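Garment Folding and Finishing Operator, Returns Line
Testura, Finishing Department
Posted 2018-06-26 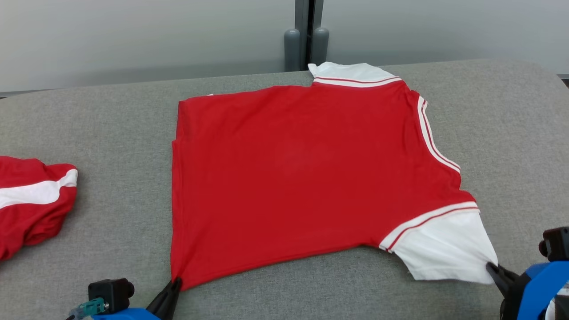 Testura processes returned and overstock garments for online retailers. The finishing department receives items after inspection, folds them to the retailer's specification, bags them and returns them to stock. Knit shirts with collars make up the largest share of the work, followed by T-shirts, light sweaters and children's sets.

We are hiring operators for the folding tables. The position is permanent after a trial period and reports to Miroslava Vasylenko, line supervisor.

Duties

Lay each garment flat on a padded table, collar to the far side, hem toward the operator. Smooth the body from the center outward. Check collar, cuffs, seams and hem for marks, pulled threads and open stitching.

Fold to the card supplied for the style. For short-sleeved polo shirts the standard card is:
Garment face down, collar flat, buttons closed.
One side folded in to the shoulder mark, sleeve laid back along the fold.
Second side folded to match. Side edges straight and parallel.
Hem brought up in two folds. Finished size within tolerance of the template.

Contrast sleeves and striped trim must not show past the side edges of the finished fold. White parts are handled with clean gloves only. A red shirt with a white collar is never stacked on an all-white garment without a tissue sheet between them.

Bag, seal, apply the stock label and place in the numbered tote. Record rejects by code at the station terminal.

Output

The line handles 2000 garments per shift across all tables. A trained operator on mixed styles is expected to complete 447 items per shift by the end of the trial period. Reject rates are reviewed weekly with each operator. There is no piece rate and no deduction for rejects.

Requirements

Able to stand for most of a shift, with breaks as scheduled.
Good close vision, corrected if necessary, and normal color vision. Thread and trim colors have to be matched under table lighting.
Able to read fold cards and care labels in English.
Able to lift a full tote to waist height.
Short nails, no rings or bracelets at the table.

Experience in laundry, retail stock or garment finishing is useful but not required. Applicants who have worked with the Andimus labeling system should say so.

Hours and pay

Day shift and evening shift are available. State which you can work, or both. Pay is hourly and set by grade, with a review each January. Overtime is voluntary. Work shirts and gloves are supplied.

Training

Training lasts 16 shifts. The first four cover polo shirts and T-shirts only. Loïc Pruvost runs the training tables and signs off each style separately. Operators do not fold a style unsupervised until it is signed off.

Selection

Applicants are asked to attend a paid table test. You will fold a set of mixed garments from cards you have not seen before. Accuracy is scored first, time second.

How to apply

Send a short work history and the names of two references to Xinyi Xiao, Personnel, Testura. Quote reference 807. Paper forms are available at the front desk. Questions about the work itself may be directed to Miroslava Vasylenko before applying.

Applications are read in the order received. The posting stays open until all places are filled.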